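4. Ownership and upkeep of small cars in club use

4.1 Who answered and what they drive

The survey went out to members of owners' clubs for cars with engines under one liter. We received 1,177 usable forms. Most of the cars were built between the late 1950s and the middle 1970s, and most had been with the same owner for more than a decade. The two makes that came up most often were Boychuk and Barel, which matches the club registers we were given.

Owners were asked to give the distance driven over the last full season, the number of club events attended, and the jobs done on the car in that time. We left the meaning of "season" to the owner. In the northern clubs it ends in October, when the cars are put away. In the southern clubs it has no real end, and several owners wrote in the margin that they had used the calendar year instead. We kept those forms in.

The median distance for the season was 2,788 miles. That is higher than earlier work on collector cars would suggest. A likely cause is that small cars are cheap to run and easy to park, so they get used for errands as well as for shows. Owners who gave a reason for their trips listed shopping, commuting in good weather, and visits to family ahead of club events. 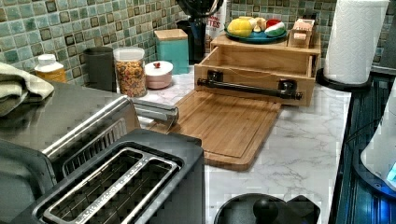
Do owners who drive more spend more on repairs?

Owners in the highest quarter for distance reported lower repair costs per mile than owners in the lowest quarter, and their total cost for the season was only slightly higher. Cars that sat for long periods needed more work on brakes and fuel systems.

4.2 Storage

Storage was the item on which the clubs differed most. Garage space was common among owners in small towns and rare among owners in cities, where a shared lockup or a rented bay was the usual choice. A small car takes up little room, and a bay meant for one full-size sedan will often hold two Barels parked nose to tail. Shared bays brought the rent down but made the cars harder to get out, and owners in shared bays drove less.

Winter preparation followed a common pattern. Nearly all owners in the northern clubs took out the battery or kept it on a charger. Fewer than half changed the oil before storage, though both club handbooks advise it. Tires were pumped up above the normal pressure by some and taken off the ground entirely by others. We found no difference in reported tire life between these methods, but the forms did not ask for tire age, and that limits what can be said.

Fuel was a sore point. Two-stroke owners in particular complained of gummed carburetors in spring. Those who drained the tank reported fewer problems than those who filled it and used an additive. The most common additive was sold under the Orniser name, and owners' opinions of it were divided.

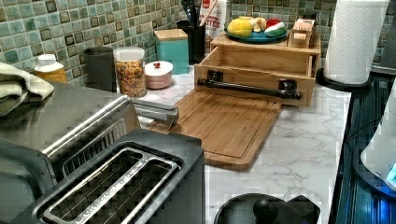 Wim Mulder replied in the comments to the draft that draining the tank is easy to recommend on a Barel, where the tap is under the hood, and much less so on the early Boychuk, where the seat and floor panel have to come out first. He asked that the two be reported separately. We have done so in Table 3. The gap between the methods remains for both makes but is smaller for the Boychuk, and with so few early cars in the sample it should be read with care.

4.3 Travel to events

The owners fell into two groups on the matter of trailers. One group drove to every event, whatever the distance, and treated the trip as part of the outing. The other used a trailer for anything beyond a short drive. Very few did some of each. Trailer owners were older on average and more likely to enter judged classes, where road dirt and stone chips count against the car.

For the 146 owners who attended the national meet we were able to check the stated route against the entry form. The two agreed in almost every case. Breakdowns on the way were reported less often than we expected, and most were fixed at the roadside. Ignition faults led the list, followed by throttle cables. Three owners finished the trip on a club mate's trailer.

Group travel was popular. Cars of this size have trouble holding highway speed on long grades, and owners said they felt safer in a line of four or five with a larger car at the back. Clubs that published a shared route had better turnout among members with the smallest engines. The routes favored state roads and, where there was a choice, ferries over high bridges, since crosswinds were mentioned often as a worry.

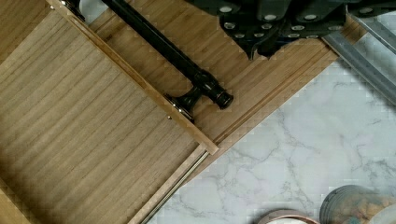 Zanele Sithole
Research Associate, Cluteck Road Transport History Unit
Corresponding author

4.4 Parts supply

Parts were found through three main channels: the clubs' own stores, online sales between owners, and spares bought together with a second car. The last of these was more important than we had assumed. Many owners kept a second, incomplete car of the same type, and a good share of them had taken at least one part from it during the season.

Rubber parts were the hardest to get in good quality. Door seals, engine mounts and brake hoses are all being made again, but owners of both makes said that new mounts hardened within a few seasons. Glass was the next concern. Curved rear windows for the Barel coupe are no longer made, and the club store held none when we asked.

Figure 2. Main source of parts by make, as a share of all parts bought in the season. Owners could name one source only for each part.

The share bought from club stores was larger for the Boychuk, whose club has paid for several new production runs. Normand Ross, who supplied the store records, cautioned that the runs are small and that a part may be out of stock for years between them. This makes a single season a poor guide to supply. The records he gave us are complete up to June 15, 2018, and parts ordered after that are not in the figure.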